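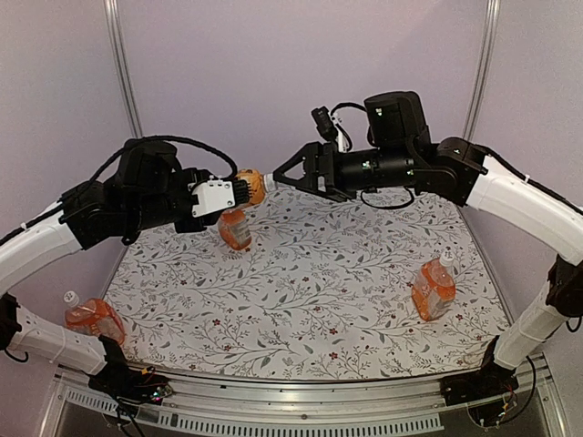
Dodton, ou le plaisir de gérer la pénurie

Le jeu de stratégie de Bellon sort de son accès anticipé avec une campagne remaniée et une économie enfin lisible. Nous y avons passé deux semaines.

21 mai 2025

La première partie de Dodton se perd presque toujours au même endroit. La colonie tourne, les silos sont pleins, on lance un deuxième quartier, et l'hiver arrive avec 18 tours de gel au lieu des dix annoncés par la station météo. Les moulins s'arrêtent, les habitants partent vers la vallée voisine et il ne reste qu'à recharger une sauvegarde.

Le studio Bellon n'a pas cherché à adoucir ce principe. Depuis la mise à jour de mars, les prévisions sont un peu plus fiables, mais elles coûtent du personnel. Chaque observateur envoyé sur les crêtes manque aux champs. Le joueur doit donc décider assez tôt s'il préfère savoir ce qui l'attend ou produire davantage en l'ignorant.

La carte principale compte 1120 cases, réparties entre plaine, marais et haute montagne. C'est peu pour le genre. On en fait vite le tour, et les distances comptent : une route mal placée au tour 10 se paie encore bien plus tard, quand les convois de sel doivent contourner le marais pour atteindre le port de Nurwood. 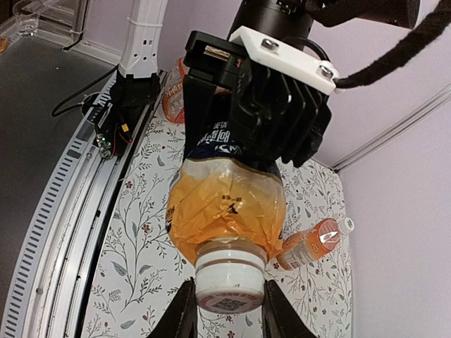

La bouteille, goulot vers le bas, et son bouchon blanc.

Le commerce est la partie qui a le plus changé. Dans les premières versions, les prix étaient fixes et il suffisait de vendre du bois jusqu'à la fin de la partie. Ils suivent maintenant les stocks des villes voisines. Nurwood achète cher au printemps, puis sature. Il faut alors se tourner vers l'intérieur des terres, où les taxes sont lourdes et les routes mauvaises. Un écran récapitulatif affiche l'historique des échanges, ville par ville. Il aurait mérité un filtre par marchandise.

La diplomatie reste en retrait. Les cités dirigées par l'ordinateur signent des traités qu'elles respectent à la lettre, puis déclarent la guerre au tour suivant leur expiration, quel que soit l'état des relations. On finit par noter les échéances sur une feuille à côté du clavier.

Sur le plan technique, le moteur Preda tient bien la charge. Les tours s'enchaînent sans attente jusqu'au milieu de la campagne, puis ralentissent un peu lorsque toutes les cités sont peuplées. Nous avons relevé 2 plantages, tous deux au chargement d'une partie commencée sous l'ancienne version. La traduction française est correcte, à l'exception de quelques infobulles restées en anglais dans le menu des impôts.

Le mode en ligne accepte jusqu'à six joueurs et permet de jouer en différé, un tour par jour si on le souhaite. Les parties créées avant la mise à jour n'y sont pas compatibles.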